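Arm stops partway when moving a mug to the sink – planner or controller?
Posted in Motion Planning

Abenezer Berhe
I have a mobile base with one arm and I'm trying to get it to carry a mug from a desk to a kitchen counter and set it down by the sink. Grasping works fine. The trouble starts on the last leg. The planner (Gimier, default sampling settings) returns a path, the arm starts along it, and then the controller aborts with "path tolerance violated" on the wrist joint. Out of 12 runs on Saturday it finished 2. The others stopped at different points, so I don't think it's one bad waypoint.

Things I already tried: slowing everything to half speed, rebuilding the collision map, and raising the planning time from 200 ms to 300 ms. The longer planning time made no difference that I could see. Slowing down helped a little, or I was lucky.

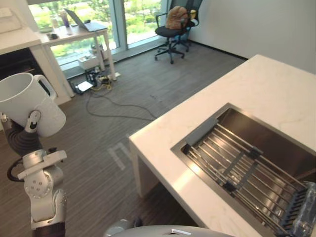
My controller is the stock joint trajectory one at 200 Hz, and the planner hands it a full trajectory with no replanning on the way. The goal is a pose constraint with the mug upright, and I check it only at the end of the path. In between the arm is free to do what it likes, so the mug can be tilted over, with the handle pointing right, and the planner counts that as valid. The collision model has the counter as a solid box with the sink cut out. The drying rack across the sink is in the map too, but it comes and goes because the depth camera doesn't read thin metal rods well. Should I be looking at the planner or the controller first?

Tekleab
Controller. Raise the tolerance on the wrist and it will stop complaining. I had mine at the default for months and it aborted all the time.

Divow
I wouldn't raise the tolerance until you know what the error is. Log commanded and measured position for the wrist joint and plot them together. If the measured line follows the commanded one with a constant delay, it is lag, and a time offset or velocity feedforward will fix most of it. If it jumps at the abort, the trajectory has a corner in it that the joint can't follow. Sampling planners do that a lot when the smoothing step is skipped or runs out of time.

Two other things. Put the upright constraint on the whole path, with a loose limit to start with. It will plan slower, so give it more than 300 ms. And take the rack out of the live map. Add it as a fixed flat box over the sink, a bit thicker than the real thing. A rack that flickers in and out gives you a different path every run, which could be why your stops don't repeat.

Also check that the mug is attached to the gripper in the planning model. I forgot this on our setup in Billdale and the planner was happy to drag the cup through the counter.

Abenezer Berhe
Thanks. The mug was attached, but with the wrong height. I plotted the wrist and it's a jump, at the same joint angle each time even though the arm is in a different place. Smoothing was off in my launch file. I turned it on and will do the fixed box for the rack next.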